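Robot Learning Practicum
Handout 6: Collecting demonstrations for bin picking

Read before the lab. Corrections to Freya Oakley.

6.1 Unit of data
One episode is one grasp attempt, from the home pose to release or abort. Failed attempts are kept and labelled as such. The Sanari set holds 2456 episodes; each group adds 500.

6.2 Varying the start state
The policy learns whatever distribution you give it. If every bar lies mid-floor, it will have no behaviour for bars near a wall. Re-scatter the pieces every 21 episodes and log the seed layout. Do not tidy the bin between attempts — partial clutter is part of the state.

6.3 Wall contact
Grasps beside a wall constrain the finger on that side. Approach along the long axis of the piece where possible, and record the approach angle in the episode header. Colour is not a reliable cue for graspability and should not be used to filter episodes.

6.4 Bin geometry
Sloped walls reduce clearance as the gripper descends. Reflective metal also degrades depth estimates, so check the depth channel before starting a batch.

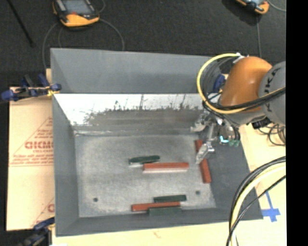 Védís Thoroddsen objects to 6.2: re-scattering on a fixed count makes the layouts independent of how the operator is doing, but it also under-samples the last piece left in a nearly cleared bin, and she would set aside 56 episodes per group for that case alone.

The quota is adopted for this lab. Tag those episodes "residual" and keep them out of the validation split.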